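The shop that writes its own letters

31/03/2021

When Ekrem Aydoğan took over the small marketing office in Odgate, the newsletter of his biggest client, Domstead, went out every week to people who did not open it. His first decision was to send it less. Now it comes 2 times in a month, and each letter speaks of one thing only.

"We were writing for ourselves," he says. "The reader wants to know what is in it for her, and she wants it in the first line."

His colleague Maximiliano Villalobos is responsible for the subject lines. He writes 30 of them for every letter, by hand, and then he crosses out until 3 are left. The office sends these to small groups before the full list gets the best one. In November the winner was only one word - "Gloves?" - and Villalobos still does not fully understand why it worked so well.

The same method is now used for Funley, a toy seller with a much younger public. There the letters are shorter, never more than 5 sentences, and Aydoğan reads each of them aloud before it leaves the office. If he must breathe in the middle of a sentence, he sends it back.

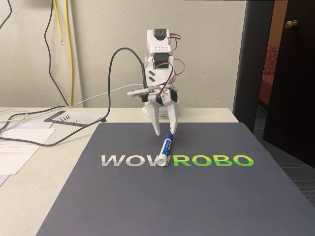 White 3D-printed arm with a two-finger gripper, over a dark grey desk mat.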